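Gondbridge Music Awards Council
Minutes of the Regular Meeting
Thursday, January 4, 2024
Todorova Hall, Second Floor Meeting Room

Present: Chair, Vice Chair, Secretary, Director of Programming, Director of Finance, Press Officer, House Manager of Todorova Hall (non-voting), representative of Travetti Broadcasting (non-voting).
Absent with notice: Member for Gospel and Choral Music.

1. Call to Order

The Chair called the meeting to order at 5 p.m. A quorum was present. The agenda was adopted with one change, moving the item on the red carpet to follow the broadcast report so that the Travetti representative could leave early.

2. Minutes of the Previous Meeting

The Press Officer asked that the previous minutes be corrected to show that the request for a second press room was withdrawn and not denied. The minutes were approved as corrected.

3. Broadcast Report

The representative of Travetti Broadcasting reported that the station will carry the July ceremony live and repeat it the following afternoon. The station has asked that the running order be final no later than 7 days before the show. The Director of Programming stated that this could be done for the award segments but that two of the musical guests are still in talks over travel. The representative replied that a placeholder would be accepted for those two slots provided the length of each performance is fixed.

There was discussion of acceptance speeches. Last year several winners spoke well past their time and the final award was announced after the station had gone to its late news. The Vice Chair moved that music begin when a speech has reached its limit and that the microphone be lowered shortly after. The Director of Programming asked for an exception for the Lifetime Honor. The motion was seconded with the exception included. Carried.

The representative also asked for written confirmation that performers have cleared any recorded samples used in their sets. The Secretary will send a standard letter to all managers.

4. Red Carpet and Arrivals

The Press Officer presented the plan for arrivals. The carpet will run from the curb on the north side of Todorova Hall to the main doors, with reporters on one side only. Press passes are limited to 100. Requests already exceed that number, and preference will be given to outlets that covered the nominations. Bloggers and social media hosts may apply on the same form and will be judged on the same terms.

The House Manager asked that fans be kept off the side steps, which serve as a fire exit. The Press Officer agreed to move the fan area to the parking strip across the street. The House Manager will provide a drawing of the exits.

Travetti requested first position on the carpet. Granted without objection. The representative of Travetti left the meeting at this point.
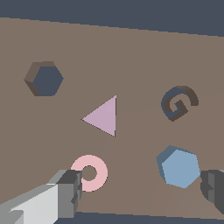
5. Stage and Set

The Director of Programming reported that the main stage will be built one level lower than last year, which gives the front rows a clear view of the band. Stairs will be placed at both ends so that winners seated in the balcony need not cross in front of the cameras. Members spoke in favor of the six-sided opening cut through the tan-brown board, and of the dark slate blue showing through it, and asked that these two colors be carried onto the presenters' stand. The Vice Chair asked whether presenters would be expected to walk on from behind the set. The Director of Programming said that entrances would be from the wings, as before. The Director of Finance reminded members that the set budget was fixed in the fall and that any added pieces would have to be paid for out of the lighting line. The Director of Programming will bring a priced list to the next meeting. No vote was taken.

6. Ticketing

The Director of Finance reported on the agreement with Prement, which will handle ticket sales for a second year. The booking fee is unchanged. Prement has agreed to hold back 200 seats for nominees and their guests, to be released to the public if not claimed by the agreed date. Each nominee will receive two seats. Groups and bands will receive one seat for each listed member and must buy any others at full price.

The Secretary noted that complaints were received last year from ticket holders who were moved to make room for camera equipment. The House Manager confirmed that the affected rows will be taken off sale from the start. The Secretary was directed to obtain the row numbers from Travetti and pass them to Prement before sales open.

Motion to approve the ticketing agreement as presented. Seconded. Carried.

7. Award Categories

The Chair opened discussion of the proposal to divide the Best New Artist award into separate awards for solo singers and groups. The Vice Chair spoke for the proposal, stating that solo singers have won every year and that groups have stopped entering. The Director of Programming spoke against, on the ground that the ceremony is already long and that an added award would remove one performance. The Press Officer suggested presenting one of the two awards at the nominees' dinner. The Vice Chair did not accept this as an amendment.

The motion to divide the award was put to a vote and failed. The Chair asked that the matter be placed on the agenda again after the July ceremony.

The Council then considered a letter from a recording artist's management objecting to the placing of an album in the Pop category. The rules allow the Council to move an entry before nominations are announced. Members who had heard the album agreed that either category could be defended. It was moved and seconded that the entry be moved to Rhythm and Blues as requested. Carried, with one abstention.

8. Conduct of Guests

The Chair reported having received questions from reporters over an argument between members of two performers' parties at last year's after-show reception. The Council reaffirmed that it does not comment on private matters between artists. The Press Officer will answer any further questions with the statement already on file. Wristbands for the reception will be issued by name only, and each performer's party will be limited to 5.

9. Other Business

The House Manager reported that the dressing room carpet will be replaced in the spring. The upstairs dressing rooms will be closed during the work.

10. Adjournment

There being no further business, the meeting was adjourned at 7 p.m.

Respectfully submitted,
Secretary, Gondbridge Music Awards Council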